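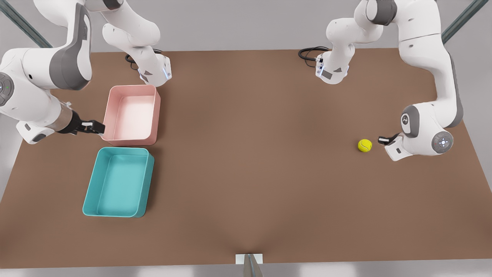

Acta de la reunión ordinaria de la Asociación de Vecinos de Tamayo
28 de octubre, sala de la planta baja

Preside: Ruth Arboleda. Se abre la sesión a las 19.10 con quórum suficiente.

1. Acta anterior
Se lee el acta de julio. Se corrige el punto 4, donde decía "calle Matside" y debe decir "pasaje Matside". Aprobada con esa corrección.

2. Cuentas
El saldo es de 1.343 euros. Queda pendiente la factura de la imprenta por los carteles de las fiestas. Una vecina pregunta por qué no figura el ingreso de la rifa. Se responde que se cobró después del cierre del trimestre y que constará en el próximo.

3. Fuga en la fuente de la plaza
La empresa Garkham visitó la plaza y considera que la avería está en la llave de paso, no en la tubería. Presupuesto: 500 euros, sin incluir la reposición de las losetas. Varios asistentes opinan que la reparación corresponde al ayuntamiento. Se acuerda presentar una reclamación por registro y no contratar nada hasta tener respuesta.

4. Línea de autobús a Merkbridge
Se mantiene el retraso del servicio de la tarde. Desde julio se han recibido ocho quejas por escrito, tres de ellas de familias con niños en el instituto. Se acuerda remitirlas juntas y pedir que la parada provisional vuelva a su sitio, delante de la farmacia. Ruth Arboleda redactará la carta.

5. Contenedores
Se propone trasladar los de vidrio al final del pasaje Matside por el ruido. Los vecinos del pasaje se oponen. Tras un debate largo se vota: se rechaza el traslado por mayoría. Se pedirá, en cambio, que la recogida no se haga antes de las ocho.

6. Ruegos y preguntas
Se pide que las convocatorias se cuelguen también en el portal del bloque nuevo. Se acepta.
Se pregunta por la poda de los plátanos. Sin novedades.
Se recuerda que las llaves de la sala deben devolverse al día siguiente de usarlas.

Se levanta la sesión a las 20.45. La próxima reunión se convocará con la antelación habitual.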